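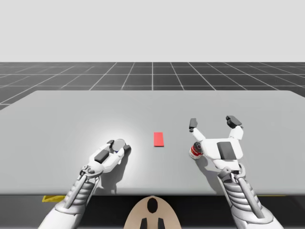 Kitchen Tips > Counters & Tables

I used to wipe my kitchen table with whatever rag was closest and then wonder why it felt tacky by dinner. My neighbor Ifeanyi set me straight (she used to clean for a bakery!). Two cloths, one damp with a drop of dish soap, one dry. Wipe from the back toward you so the crumbs land in your hand, then go over it with plain water, then dry it right away.

Old syrup spots? Lay a warm wet cloth on them for 4 minutes and go make your coffee. And please wash those cloths hot, mine were awful by May.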